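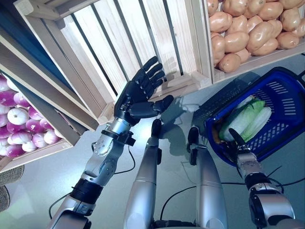
Napa cabbage - how do you get it home and keep it nice?

anneli_t
June 12, 2025
Hello all, I hope this is the right board. I've started buying napa cabbage again after years of being a green cabbage person, and I love it, but mine always look a little sad by the time they reach my kitchen. I shop with one of those blue plastic baskets with the slots in the sides, and I suspect the leafy ends get crushed against it. Do any of you bring a crate? And do you wash it right away or wait?

KingaTakacs
Welcome back to the good cabbage! I lay mine in the basket on a slant, stalk end down in the corner, so the tips stay up where nothing can lean on them. Small things go in first and the cabbage goes over them. I've shopped this way since February and I'm very happy with it. Please don't wash it until you're ready to cook.

Horacio_S
I have to disagree with Kinga, in a friendly way. If the small thing underneath is a tomato or a ripe persimmon, you'll have jam before you reach the register. Cabbage first, soft things on top. And I'd take a wooden crate over a basket any day - I got mine at Norside for 29 dollars and everything lies flat in it.

KingaTakacs
Well, I did mean carrots and onions, Horácio! I wouldn't put a persimmon under anything. But a crate is a lot to carry on the bus, and my shoulder has opinions about that.

lina.akl
I do both, for what it's worth. Basket in the store, crate in the trunk of the car, and the cabbage moves over at the end. At home I wrap it in a dish towel and put it in the bottom drawer, where it keeps a good 3 weeks. The outer leaves go floppy but those are lovely in soup.

Horacio_S
Three weeks? Mine gets black specks after one.

lina.akl
The specks are fine to eat, my mother never gave them a second look. Is your drawer very damp, maybe? Try a dry towel and change it now and then.

anneli_t
Thank you all so much, this is more help than I expected! I'll try the slant and the towel first, and think about the crate.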